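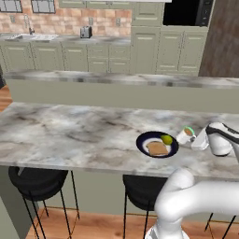
If you've been by the Draston workshop on a weeknight this winter, you've probably seen Noémie Fehr at the back bench with her laptop propped on a paint can, muttering at a kitchen. The kitchen only exists on the laptop. The arm she means to put in it is very much a real project, though, with a growing pile of printed parts on the shelf over the drill press (please stop moving them, she has them in an order!), and I promised back in December that I'd write up how it's going. So pull up a chair, it's been a good few months and I have a lot of notes.

The project is called Allutora. It started with Noémie wanting an arm that could sit on a kitchen island and clear up after breakfast, meaning plates, cups, the odd crust, whatever gets left behind when everyone runs out the door. Ginette Beaudoin came in soon after to help with the gripper, and between the two of them they've taken over the better part of the back bench and, I'm told, most of Ginette's dining table too.

They made the decision early on to work out the motions in simulation before cutting any metal, and I'll admit I was a little disappointed when I first heard it. I like a thing I can trip over. But I've come around. Noémie built up a kitchen with a big marble-topped island, black stools, sage-green cabinets and a brick backsplash, and it's a good deal nicer than any kitchen I've ever cooked in. She says she spent far too long picking the cabinets and regrets none of it. The arm in there is a white one with thick rounded links, and the job she keeps going back to is the cup: a little white thing with a bright green rim and a brown drink in it, sitting next to a plate with a slice of bread.

Well, the cup has been a trial. Her first program came at it from straight above, and over it went, every time. Coming in from the side works much better, but then you have the plate to think about, and how near the fingers can get before they close, and what happens to the drink if the wrist tips on the way up. She set it to run 1,000 tries over a weekend with the cup shifted a little each time, and 200 of them ended in a spill. I thought that sounded wonderful. Noémie did not! Nearly all of those spills came from the same mistake, where one finger touched before the other and nudged the cup along the counter, and she's been working on that ever since. The latest version stops just short, checks where it is, and then closes slowly. It's a pleasure to watch, in the way that watching somebody park a very long car is a pleasure.

Ginette, meanwhile, has been doing the part that gets glue on her sleeves. She's on her fourth set of fingertips for the real gripper. The first ones were too hard and skated off anything glazed, the next were so soft they folded, and the third pair (which I was fond of) smelled so strongly of rubber that she wouldn't have them in the house. The new ones are cast over a printed core, and she's trying them by hand on every mug in the workshop cupboard. If yours is on her bench with a strip of blue tape on it, she'll give it back.

The real arm is still waiting on its shoulder joint. Cloutier sent the bearings last month but in the wrong size, and the replacements are on their way. The elbow and wrist are together and turning nicely, and the controller is a Zulent board that Noémie had left over from an older project. She's had to write a fair amount of glue code to get it listening to the same commands as the simulated arm, and she'd be glad of another pair of eyes if anybody here is comfortable with serial protocols and has an evening to spare.

A few other things they could use: a sturdy offcut of countertop for the test bench (stone would be lovely, laminate is fine), a bench power supply on loan, and any cups you don't mind losing. Mismatched is best. Ginette is especially after ones with awkward handles, and she says thin china is welcome too, but only if you really don't want to see it again.

They'll be at the back bench on Thursday evenings from six, and visitors are welcome to try the simulated kitchen for themselves. I had a go at driving the arm by hand and got the toast onto the floor in under a minute, so don't be shy. Bring a snack if you're staying, and leave the printed parts where you find them.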